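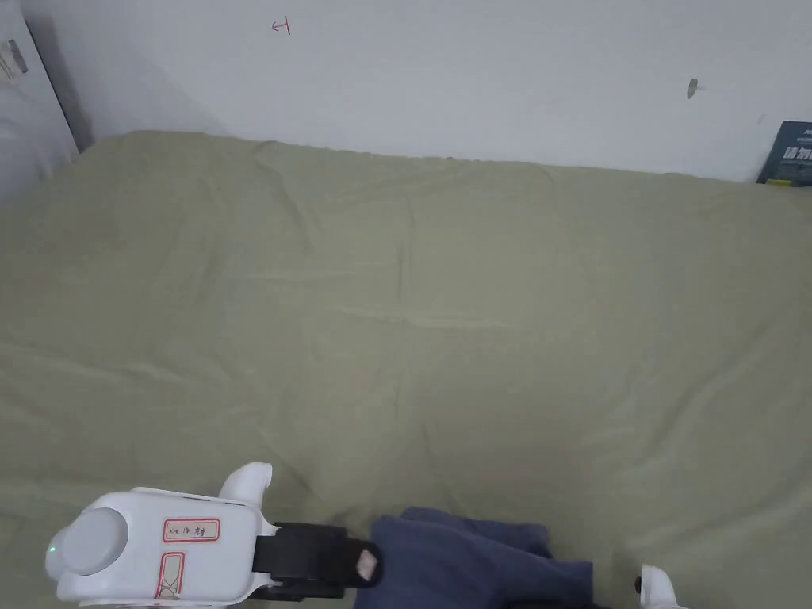 A bed with a green sheet against a white wall.

Members' news: pronunciation lists for small speech projects

In February our working group on spoken language met in Stornasley to talk about a matter which many members had written to us about: how to make and keep a pronunciation list when the project is small and the money is little. I was asked to write down the main points for those who could not come. I do it gladly, but please remember that these are my notes and that not everyone in the group agrees with every line.

A pronunciation list is, in simple words, a file with two columns. In the first column stands the written word and in the second the sounds. Speech recognition and speech synthesis both use such a list, even when the newer systems try to learn the sounds by themselves. For English or German you can find large lists which are free to use. For a dialect, for the speech of one region, or for the words of one trade, there is often nothing, and somebody must sit down and write it.

Our member firm Godance did this last year for a telephone service that reads out bus stops and street names. They began with a general English list and believed that it would cover most of the work. In the first test, 133 place names were read aloud by the system and then judged by people who live in the area. The judges accepted only a small part of them. Iststead was a good example for the discussion. The system said it with three clear parts, like a person who reads the name for the first time. People from the place leave out the middle "t" and make the second part very short. Both are possible in English, and no rule in the software could know which one is right.

After that test the firm decided to write the names by hand. Ghassan Sfeir, who led the work, showed us the method. I describe it here in the order in which he gave it.

First they collected the names from the timetable and removed the doubles. Names that differ only in a hyphen or an apostrophe were kept as separate entries, so that the file would always match the text which comes from the timetable. This gives some repeated work, but later it saves a lot of searching.

Then two people wrote the sounds for each name without looking at the work of the other. Both had the same one-page guide, which said what symbols are allowed and how to mark the stress. Where the two versions were the same, the entry was accepted. Where they were different, a recording was asked for from a local speaker. Ghassan told us that most differences were about stress and about the weak vowel, and only a few about consonants. He also said that the guide was rewritten two times during the work, and that he would now spend more days on it before starting.

At the end they had 114 names which could be accepted without any doubt. The others got a note. For some names there are two pronunciations in daily use, one by older and one by younger people, and the service had to choose. They chose the form that was heard more often in the recordings and kept the second form in the file, with a mark that it should be recognised but not spoken. Several of us found this a very practical solution. A caller may say the name as he or she likes, and the system understands, but in its own answers it stays with one form.

A longer discussion followed about foreign names. There is a street in the data called after a family Hämmerli, and the timetable writes it sometimes with the two dots and sometimes without. What should an English voice do with it? One part of the group was for the original Swiss German sound, as near as the voice can make it. Another part said that callers would not understand this, and that the local English habit must be respected, even if it hurts the ears of a German speaker. I belong myself to the second part, although German is my mother tongue. A name that has lived in a town for a long time gets the sounds of the town. But I can understand that the family may think differently, and it was proposed to ask the family in such cases when it is possible.

We also spoke about the symbols. Most of us know the international phonetic alphabet from our studies and like to use it. It has the difficulty that some signs look almost the same on a screen, and that copying between programs can change them. There is the older habit to write the sounds with plain keyboard letters only, and several members still work like this - mostly, they said, for safety. The group does not give a recommendation here. What we do recommend is to write in the first lines of the file which set of symbols is used, with one example word for every symbol. It sounds very simple, but of the nine lists which members sent us before the meeting, only two had such an explanation. In one list we could not find out what the capital "E" stood for, and the person who made it has left the firm.

Some other points were mentioned more shortly:

Dates. Every change should have a date and initials. If a word is corrected back and forth between two people, one can see it and speak about it.

Source of the entry. It helps to note if an entry was written by a person, taken from another list or produced by a program. Entries made by a program should be checked again before they are used for training another program. If not, the same mistake comes back and looks as if it had been confirmed.

Licence. Many small lists start as a copy of a bigger one. Please look at the conditions of the bigger list before you give yours to others. We had a case where a very useful list could not be shared, only for the reason that the beginning of the file came from a source with strict conditions, and it was no longer possible to say which lines.

Recordings. If local speakers help you, ask them at the same time if the recording may be kept and for which purposes. To ask again after a year is difficult. A short form in easy language is enough for this. It should say clearly who keeps the recordings and how a speaker can have them deleted.

Spelling. Do not correct the spelling of the source inside the pronunciation list. If the timetable has a mistake in a name, the wrong form needs an entry too, as long as the mistake is there. The correct form gets its own line.

There was one subject on which we did not come to an end. It is the question if small lists still have a future, when the large speech models read most texts without any list at all. Some members see the list as a thing of the past. They say that a model which has heard enough speech will find the right sounds from the context, and that the hours are better spent on collecting recordings. Others answered that this is true for frequent words but not for names, and that names are exactly what the customers complain about. A bus stop that is pronounced wrongly is heard many times a day by the people who live beside it. With a list, the mistake can be corrected in a minute by changing one line. With a large model it is often not clear where one should make the change, and whether something else will become worse by it. I expect that we will come back to this at the next meeting, and I would be thankful for examples from your own work, also for those where the list did not help.

The guide of Godance, in its third version, may be passed on to members. It is one page and it is made for English place names, so for another language you will have to change the vowel table. Ghassan asks that you send him your changed version back, so that he can collect them in one place. If you need it, please write to the office with the words "pronunciation guide" in the subject line.

The next meeting of the group will again be in Stornasley. Members who want to show their own list should prepare a short talk and send us a part of the file before, if the licence allows it. Please send your proposals until April 26, 2024. Talks may be given in English or German, but the slides should be in English, as some guests will follow the meeting from other countries.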